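Sorting: how things find their home
By Shih-chieh Tse, for young readers of the Eltine page
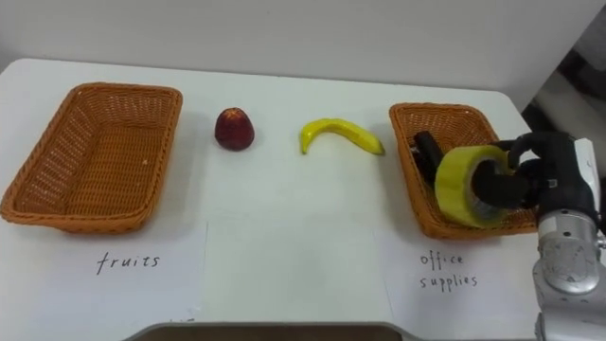

When we sort, we put things that are the same in some way into one group. You do it more often than you think. Socks go in one drawer and spoons in another.

First you need a question. A good question is: what do we use it for? We eat a banana, so it goes to the basket with the word "fruits". Tape is for sticking paper, so its home is with the "office supplies". Supplies is a long word. It means the things we need for doing a job.

Now try a different question: what color is it? A banana can be yellow, and a roll of tape can be yellow too. With this question they are in the same group! The things did not change. Only the question changed.

This is why a label helps. A label is a word on paper that tells everybody which group lives in the basket. My cousin Tam is five and cannot read yet, so at his home we draw a small apple next to the word.

Try it at home

Take two baskets or two boxes. Ask an adult which things you may use. Write one label for each basket and put everything in its place. Then take it all out, choose a new question and write new labels.

What will you do with a thing that fits in both baskets, or in none? In September my class had this problem with a wooden pear. Some children said fruit and some said toy. We made a third basket.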